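Jesthorpe Community Robotics Club
Minutes of the general meeting, Wednesday evening

The meeting opened a little after 7 pm, once the kettle had boiled and everyone had found a seat. The chair welcomed members old and new, and was very pleased to see so many parents stay on after drop-off, as it makes the lift roster a good deal easier to sort out. Apologies had come in from two families with a hockey final and were accepted with best wishes for the game.

Minutes of the last meeting

Taken as read and accepted, with one small correction. The spare batteries were left at the library and not at the hall, and have now been collected. The secretary is sorry for the wild goose chase.

Matters arising

The leaking window above the sink has been looked at and will be resealed before the wet weather. The club banner is still missing. Would everyone please have another look in the boot of the car, as it is long and thin and rolls under things.

The question of whether juniors may take kits home over the holidays was carried over from last time. After a friendly talk it was agreed that they may, one kit to a household, signed out in the blue book and signed in again on the first night back. Chargers stay at the hall.

Money

The balance is healthy, and the full statement is pinned to the noticeboard for anyone who would like to go through it. The sausage sizzle did better than we had dared to hope, and the grant from Penrose Hardware has arrived, which is $1000 towards parts and bench space. A thank-you card went round the room for signing. It was moved and carried that half of the grant be kept aside for the regional day and the rest go on replacement finger pads, grip tape and a decent first-aid kit.

Report from the cloth handling project

The senior group gave the longest report of the night, and it was well worth the time. For those who have joined us since the winter, this is the project the seniors have named Bonder, and its aim is to have an arm pick up a piece of cloth from a table, open it out and fold it in half. The group is still at the stage of collecting demonstrations by hand with the grippers, and the folding program will be trained on those.

Progress has been steady. The seniors have now settled on one way of starting every run, with the cloth dropped in a heap and the hands held back until the person keeping the log calls go. Earlier in the term each pair had its own habits, and it made the recordings very hard to compare. They have also learned to go slower than feels natural, particularly at the moment of the first pinch – a quick snatch looks clever but gives the program very little to work from.

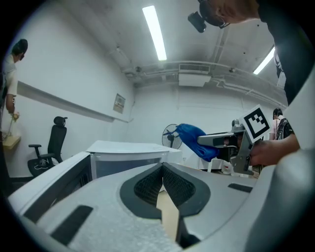
One of the parents asked whether all this hand work would still count as the students' own under the rules of the regional day, given that the program does its learning from the recordings. The seniors had already looked into it and were able to say that it does, so long as the demonstrations are made by team members and the log is handed in with the entry. The parent was happy with that, and offered to read the log over for spelling.

There was some further discussion about which cloths to use. The tea towels slide nicely but are all much the same size, and the group would like a wider mix, including something stretchy and something with a hem. Members are asked to look through the rag bag at home. Clean items only, please, and nothing with buttons or zips for the time being.

The seniors also asked for a rule that people walking past keep clear of the work tables during a run. This was agreed with no fuss at all. Strips of coloured tape will go down on the floor, and juniors will be shown where to stand if they would like to watch, which they are very welcome to do.

Junior group

The juniors have finished their line followers and are nearly all through the Steson workbook. The last chapter, on sensors, has been slow going, and the leaders feel that the wording is too hard for the younger ones. They will write out a plainer version and try it next week. There are 11 juniors on the list at present and room for one more, as the benches seat 12 in comfort. A notice will go up at the school.

The leaders asked that the juniors be allowed a short turn with the hand grippers at the end of term, under supervision. The seniors were a bit cautious at first and then rather warmed to it. Agreed, after the recordings for the regional day are complete.

Regional day

Entries close in November. The seniors will enter Bonder in the open section and two junior teams will go in the maze. We need drivers, a trestle table and an extension lead with a tag on it that is still in date. Lunch is bring your own, though there was a kind offer of a tray of slices.

Other business

Hall keys: please do not lend them on. If you can't lock up on your night, ring the secretary.

Soldering bench: the fan is to be switched on before the iron, every time, adults included.

Club shirts: the colour was talked over at some length – green had the most support, but navy had the louder support. It will be put to a show of hands next month, and samples will be brought along.

Actions

Seniors to write up the start-of-run routine on one page and pin it by the tables.
Secretary to order finger pads and grip tape, and post the card to Penrose Hardware.
Junior leaders to rewrite the sensor chapter.
All members to look for cloth and for the banner.

The meeting closed at 8.40 pm, and supper followed. Next meeting same time next month, in the hall.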